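Skorkier opens its kitchen table to first-time robot teachers

November 24, 2019

Anyone who has ever wanted to teach a robot to tidy up can now have a go at it. Skorkier, the workshop on Mittal Street, has started running evening sessions where members drive a pair of robot arms by remote control through small kitchen jobs, and the sign-up sheet filled in 6 days!

The practice table is set with things most of us have at home: a bamboo cutting board, a fork and knife in pale yellow, lemon slices, a pink cloth. 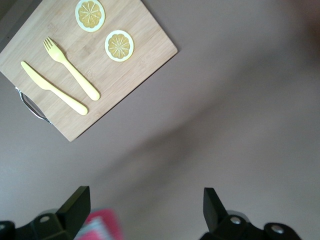

Each run is recorded and passed to Hasteo, the learning software the workshop put together in October. It has 148 runs so far, and the goal is 3,000 by spring — a big number, but the pace is picking up with every session. New drivers get nine tries each, and it is a real thrill to feel the second arm start to make sense.

Cloth is the part everyone wants to try. It folds and bunches however it likes, so both grippers have to work together on it. 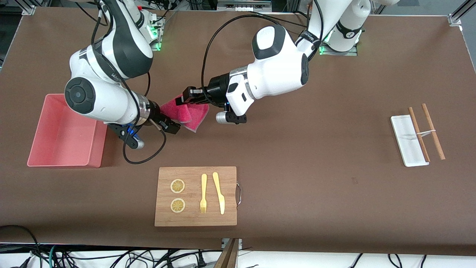 How to join

Sessions are free for members and no experience is needed. Places are booked through Vendside, the workshop's online calendar, and the next batch opens this week.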